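Workshop notebook, Jeltberg materials room
November 8, 2025

Subject: oil finishes on pale timber surfaces

The second coat of Vemamel was applied to test panels 1 to 5 in October and left to cure for 18 days. Each panel was then cut back by hand and wiped down. 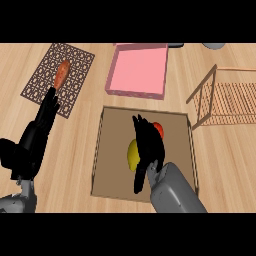

Yaryna Savchuk

Panel 3 remains tacky along one edge. The tin had been stored beside the outer door and the contents were thick when opened — this should be noted on the stock sheet. Panels 1 and 2 are sound. Panel 4 took the oil unevenly across the end grain and will be sanded again before any further coat.

Brultodine was tried on the offcuts only. It dries faster, with a slight yellow cast under the north lamps. Papadopoulos have confirmed that the 800 ml tins are still supplied; 90 ml samples are no longer sent out.

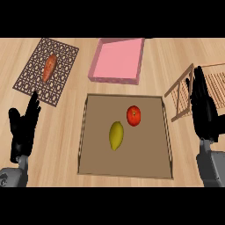 Woven mat and carrot on pale wood.

Colleagues are asked not to stack the panels face to face. Rags must go in the lidded metal bin. Panel 5 has yet to be checked for water marks.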